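Vadar Travel Arm Kit, with the parallel gripper
Sudcombe / Arms and grippers / Portable
Page updated 2026-05-05

Hi, I'm Flor Urrego, and I get to try out most of the arms we carry before they go on the site (best part of the job by a mile!). The Vadar is the one I keep packing when I have to go see somebody, and I've been running it next to the Rennie all spring, so let me tell you how they compare.

The Vadar reaches a little less far than the Rennie, but it boots faster and the joints feel smoother at low speed, which matters a lot when you're poking around on a crowded surface. I like to test grippers on ordinary stuff. A soft zippered pouch is my favorite, because it sags and slides in a way a foam block never will, and a zipper pull is a mean little target for any fingertip.

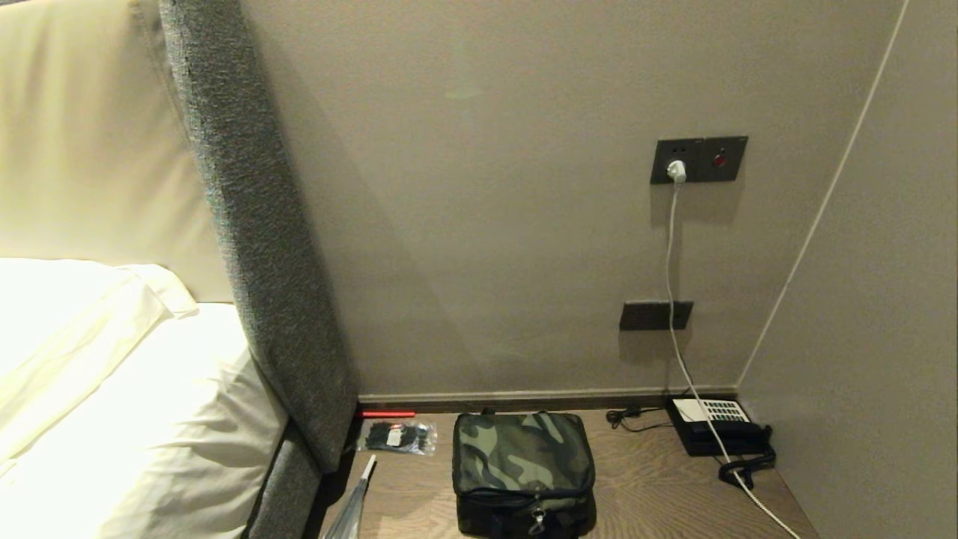 Can I swap the gripper without recalibrating the whole arm?

You only need to redo the wrist joint. Pick the new gripper from the menu, let the wrist run to both of its stops, and you're ready in a couple of minutes. The Rennie makes you go through every joint again.

On grip itself, I did 100 picks with each gripper and the Vadar dropped 3. The Rennie dropped 15, mostly on thin things lying flat, and I think its fingertips are just too round. Hernán Guzmán at our Trirkadport shop got friendlier results out of the Rennie by slowing it way down, so if you have patience and want the extra reach, it's still a good buy.
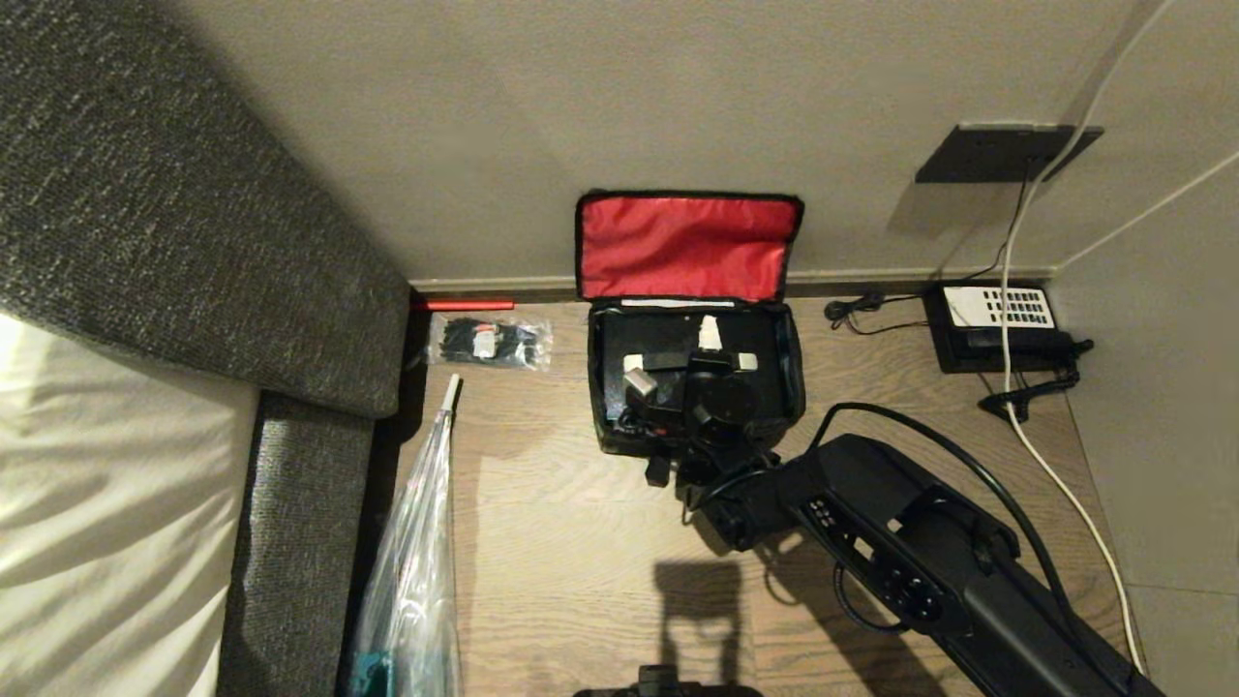 Setup time is where I get picky. I want to go from closed case to moving arm before my coffee is cold, and the Vadar gets there. I leave the base in the case while I sort out the cables, with the lid up against the wall, and that red lining makes it much easier to spot a small dark part I've put down! The buttons are right on the arm link too, so you can jog a joint without opening the laptop. My one gripe is the cable over the top of the arm. Leave it plenty of slack, or it'll tug when you bend the elbow all the way.

Kit price is $124 a week to rent, and the gripper is included. Spare fingertips are sold separately. We restocked the soft ones in March and they're worth adding if you plan to handle fabric. Write to me through the shop form if you want to borrow both arms and compare them yourself.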